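Getting the camera's clock and storage right

I've put the Liltley recorder into four shops now, and the bit I always slow down for is this one. If the clock is wrong, your footage won't be much use to a police officer or an inquiry, no matter how sharp it is!

1. Open Settings, then Date and Time. Pick your own time zone and turn on daylight saving if your area uses it.

2. Check the recorder against your phone. If they differ by more than 2 seconds, press Sync and wait for the green tick.

3. Set Keep Footage to 84 days. Mine came set to 3 (yes, three), and Bartosz Duda at the Skumesmont shop lost a whole weekend that way.

Caution: changing this number wipes anything older straight away — copy what you need first.

4. Turn on Power Loss Alert and type in two phone numbers. I use mine and Bogumił Pawłowska's.

Note: the recorder writes a line in its log whenever it stops. Please don't clear that log, even if it looks messy. It's the first thing a lawyer will ask for.
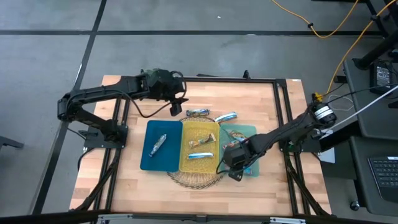 5. Press Save, then play back the last minute from each camera and read the time in the corner.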